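Status: working draft, March 2025. Maintained by Lucimara Nogueira and Edivaldo Fontes. Comments go in the issue tracker, please, and not in private mail.

# Hukix collection rules

These are the rules we use when people record demonstrations with hand-held grippers for the Hukix cloth set. They cover the room, the person, the recording and what gets thrown out. They don't cover training, and they make no promise about what a policy trained on this data will do on your arm.

We wrote them after reading a fair number of data cards that say "collected under a strict protocol" and then don't include the protocol. Read ours with the same suspicion.

## What's in the release

| Split | Episodes |
|---|---|
| recorded | 1,414 |
| kept after review | 1,281 |
| kept after second review | 1,163 |

Only the last row ships. The other two are listed so you can see how much we dropped. A card that reports a single number is leaving out the part you need.

## Rules for the room

1. Cables that cross the work area get taped or moved before the first take. If neither is possible, write it in the session notes.
2. Furniture stays as found between takes of the same task. Don't tidy halfway through.
3. Anyone not recording stays out of reach of the person who is. Being in view is allowed and gets the tag `bystander`.
4. No papers, screens or badges with private information in view.

Rule 2 gets the most complaints. People want a clean background. We don't, and we've yet to see a clean background help anyone outside the lab it was cleaned in.

## Rules for the person

- Both grippers in hand before the recording starts, even when the task only needs one.
- Marker cubes stay uncovered. Sleeves get pushed up or pinned.
- Stop when your knees or wrists hurt. A half episode is marked `aborted` and costs us nothing.
- No retakes to make a motion look smoother. Fontes wanted to allow one retake per task; Nogueira didn't, and the stricter version stayed in.

## Rules for review

Two reviewers, working apart, each mark an episode `keep`, `drop` or `unsure`. Two `unsure` marks mean drop. Reasons are picked from a list of 4: tracking lost, wrong task, privacy, other. "Other" needs a sentence. "Bad" is not a sentence.

The second review was added in December, when we found that the first one had been passing episodes with the cubes hidden for long stretches. Earlier sessions were reviewed again from scratch. We don't know what a third pass would find, and we'd be surprised if it found nothing.

## What we don't claim

We don't claim compliance with any published robot safety standard. Most of those are written for machines that move under their own power, and a gripper held in someone's hand is a poor fit. Calling this release "standards-based" would be marketing. The old Herketti checklist, which we started from, used that phrase in its title and never named a standard.

We also don't claim the rules were always followed. The `violations.csv` file lists the cases we caught, by session and rule number. An empty row means nothing was reported, and you should read it that way.

## Floor-level cloth tasks

Kneeling and leaning over the floor is allowed for cloth pickup. Keep both cubes clear of your head and shoulders as far as you can.
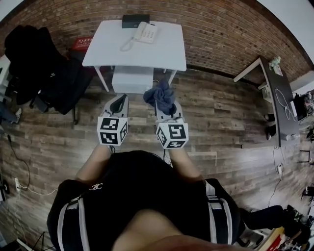

**Does following these rules make the data safe to train on?**

They lower the odds of a few known problems, mainly lost tracking and private information getting through. Whether a trained policy is safe around people has to be tested on the robot, in the place it will work, by someone who is allowed to say no.

## Known gaps

- Wording on bystander consent is weak. The form covers being recorded but says little about later reuse.
- Tag names changed from the Rezende draft to this one. `person_other` is now `bystander`; the old tag may still turn up in session notes.
- Edberg grippers and the older pair are stored under one device field. It should be two.
- Rule 1 has no test for "taped well enough".

## Changing a rule

Open an issue with the rule number, the episode that made you doubt it and the new wording. Requests without an episode attached are closed.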